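Folding the washing still a slow job for household machines, Fedbridge trial finds

FEDBRIDGE – Anyone hoping to hand over the laundry basket for good may have to be patient a little while longer, going by the first results from a home chores trial run by local firm Neren, which has spent the months since February finding out how machines get on with the jobs most of us put off until after tea.

Of 1,000 attempts at folding everyday clothes, 447 ended with something you could happily put away in a drawer. Towels and pillowcases did nicely, the company said, but shirts were another matter, particularly when they had to be folded on a bed, where the mattress gives and the sheet likes to come along for the ride.

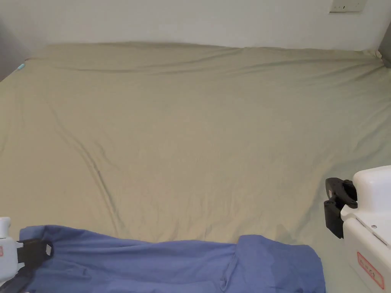
Shop floor a happier story

Stacking shelves has gone rather better, and Neren says its machines got through 800 cartons at the Zacharopoulos grocery with 19 dropped or put in the wrong spot.

"A carton keeps its shape and a shirt never does, bless it," said project lead Thanasis Andreadis, who added that he still does his own ironing and expects to for a good few years yet.

The trial carries on through winter, with making beds and pairing socks next on the list.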